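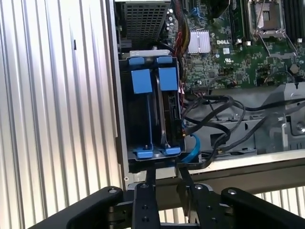
Thread: Budget for a second arm cell on PC teardown - what are we forgetting?

ayuba_f
8 Jan 2020
We strip office desktops for parts and metal. One arm cell at the moment, a Purba arm with a two-finger gripper and a small camera at the wrist. The picture at the top is the sort of job it gets, a Dell desktop with the lid off, two drives in blue carriers. Drives are the part we care about most, as they have to be pulled and logged before anything else is touched.

I have to put in a request for a second cell by March. Quote so far is from Foltell for arm, controller and stand. Gripper and camera would be bought separately from Gridier. What do people budget for on top of the quote? I would like to ask once and not go back.

Ayuba Fiadzo

benchvice
Guarding, if your risk assessment says you need it, and the assessment itself. Delivery and lifting. An electrician. Then fixtures, which always cost more than you put down. How are you holding the cases still?

ayuba_f
Corner clamps on a plate. Fine for one model, slow to change over. We handled 1444 machines last quarter and the clamps were reset by hand every time the case size changed.

tgodoy
I would put the money there before buying a second arm. We had one cell waiting on a person to swap clamps, then bought another and had two cells waiting on the same person. An adjustable fixture did more for us than the extra arm did.

Also look at your fingers. Long thin extensions are good for getting under a carrier tab but they bend. Budget for spares from day one. We went through 4 sets in our first year.

Telma Godoy

oldsolder
Going to disagree with the whole idea. Those carriers are made to come out by hand. Squeeze the tabs, pull, done. The slow part is cables, and a two-finger gripper is poor at cables. Look at the black ones looping over beside the drive cage in that case. A person pushes them aside without thinking. What is your time per drive on the cell against a person?

ayuba_f
165 seconds per machine on the cell for both drives when nothing snags. A person is quicker. The cell does run through lunch and after we go home, and it reads the serial numbers as it goes, so we get the log for free.

oldsolder
"When nothing snags" is the number I would want to see. How many stop the cell?

ayuba_f
Fair point. 261 stops last quarter that needed somebody to go over and clear them. Mostly SATA leads still attached. We now have someone unplug the leads when the lid comes off and it has improved, but I don't have a full quarter of figures yet.

benchvice
Then put that person's time in the budget as well. If lead removal is by hand for both cells, it is a running cost and your finance people will ask.

tgodoy
Agree with benchvice. I don't agree with oldsolder that it should all be by hand, we could not get staff for the late shift at any price. But I would wait for the full quarter before signing.

On the split order: check who supports what. We bought arm and gripper from different places and each blamed the other when the gripper dropped off the network. Ask Foltell in writing whether they will support a Gridier gripper on their controller. If not, price an integrator. We used Jernaler and paid for two days on site.

ayuba_f
Had not thought of that. I will ask them this week.

Revised list so far:
Arm, controller, stand
Gripper, camera, spare fingers
Adjustable fixture, one for each cell
Risk assessment and guarding
Electrician, delivery
Integrator, two days
Labour for lead removal

benchvice
Add training, and a spare camera cable. Ours runs along the wrist and gets chewed up.

oldsolder
Still think you should cost a second bench and a part-timer next to it, so there is something to compare. If the arm wins, fine.

ayuba_f
I can do that. Both will go in the request.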